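Bimanual teleop: bag handling demos, glove vs. leader arms
Forum > Manipulation > Data and Demonstrations
14 replies, page 1 of 1 (showing all, low-rated replies hidden)

fistwood_roos
Posted September 18, 2022
Location: Dulden

We are collecting demonstrations of a two-handed task: pick up a flexible plastic mailing bag, turn it so the code faces up, place it on the belt. Two arms, five-finger hands, operator wearing gloves, wrist pose from trackers. Head camera plus joint states.

The first 90 demos were kept without any filtering. A policy trained on them reaches for the bag correctly and then stalls with both thumbs just short of contact. It hangs there until the timeout. Same result with three seeds.

My suspicion is operator hesitation. With no touch feedback, people slow down before contact, and the policy learns the slow part as a place to stop. Before I throw out the data I would like to hear from anyone who has compared gloves with leader arms on soft objects.

Roos Verhoeven

torque_ripple
How long are the pauses? If the hands sit still for more than half a second in most demos, trim them and retrain. That costs you an afternoon. Changing the input device costs you a month.

fistwood_roos
Median pause is 1.1 s. Longest is over six. I tried trimming anything where all joint velocities fell under a threshold, but the glove signal is noisy enough that the fingers never read as still. The threshold either catches nothing or eats the grasp.

dvandijk
Threshold on the wrists only. Ignore the fingers until contact. We had the same noise problem at Desmet and filtering the fingers first just added lag, which made the operators slower again.

I would also look at where the hands start. A fixed start pose far from the object gives a long free-space reach, and most of your frames end up being reach. The interesting part of the task gets maybe a tenth of the data. 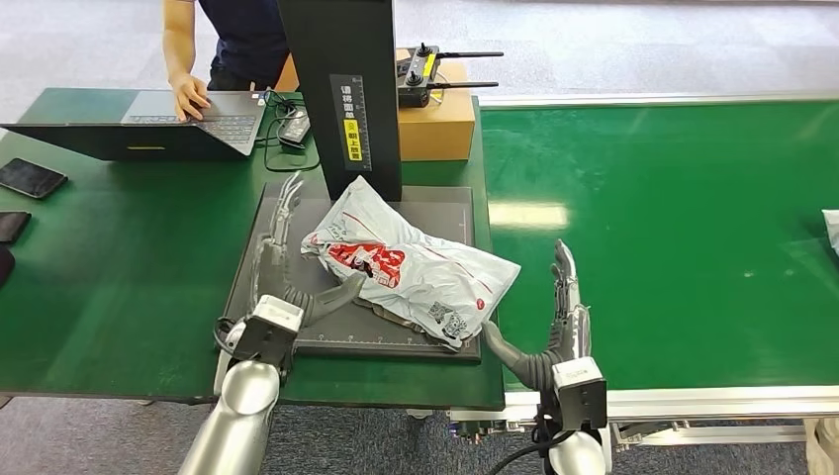 Start poses are set by the operator in our case, after a homing move, so they vary by several centimeters. The approach is what we tell people to keep consistent: both hands come in low from the near side and the thumbs go to the bag first. On the dark mat you can see both thumbs angled in at the lower corners of the bag, with the code on the right-hand end of it. The fingers are the part we have not standardized. Left hand is nearly flat on its side of the mat, right hand is upright, and the next operator may well do the reverse. I now think this is worse than the pauses. The policy may be averaging two finger strategies and getting one that does not close.
Roos

torque_ripple
That would do it. Plain regression on two modes gives you the middle. Either write down one strategy and enforce it, or switch to something that can represent both.

kelvin_clip
Disagree on enforcing one strategy. If you script the operator that tightly, you might as well write the motion by hand. Bags land crumpled in different ways, and sometimes flat left and upright right is the correct choice for that crumple. Keep the variety, fix the model.

torque_ripple
With 90 demos? Variety is fine at 500. At 90 you have a handful of examples of each mode and the model can't tell which feature of the crumple caused it. I doubt the operators could either.

dvandijk
Agree with torque_ripple here. Ask your operators why they picked a hand shape. Ours gave different reasons for the same bag on the same day.

On the original question: we did run the comparison, leader arms against gloves, 35 demos each, one operator. Leader arms were faster on the reach and had fewer pauses. Gloves were better once the thumb was under the edge, because the leader arms only gave us open and close. For a bag you want the fingers, so I would stay with gloves.

Dirk Van Dijk

kelvin_clip
One operator is not a comparison.

dvandijk
Correct. It is one operator. I said so.

plandex_user_7
Has anyone tried guiding the arms by hand for this? We use Plandex for logging and it records hand-guided motion without extra setup. Put the arms in gravity compensation and push them through the task.

fistwood_roos
Tried it for two days. You need one person per arm, and the fingers can't be back-driven on our hands, so somebody closes them from the keyboard. Both people also end up in the head camera view, and at run time they are gone. I would use it for a rigid part with a two-jaw gripper. I won't use it for this.

plandex_user_7
Fair. We mask the people out but the masks are bad near the wrist.

fistwood_roos
Plan for the next round, so that it is written down somewhere:

Wrist-only pause filter, as Dirk suggested, applied to the existing set first.
Tag every old demo by finger shape, left and right separately. Train on the largest group alone and compare.
New demos with one fixed finger strategy until we reach 500, then allow a second.
Vibration on the glove thumbs, driven by motor current. It is crude, but the operator gets some signal at contact.

torque_ripple
Check the latency on the last one before you trust it. If the buzz arrives late, people will wait for it and you are back to pauses.

kelvin_clip
Still think you should run the multimodal model on the unfiltered set as a baseline. It is one training run.

fistwood_roos
Will do, it can go overnight. Trimming first, then the tags. I will post success rates for both.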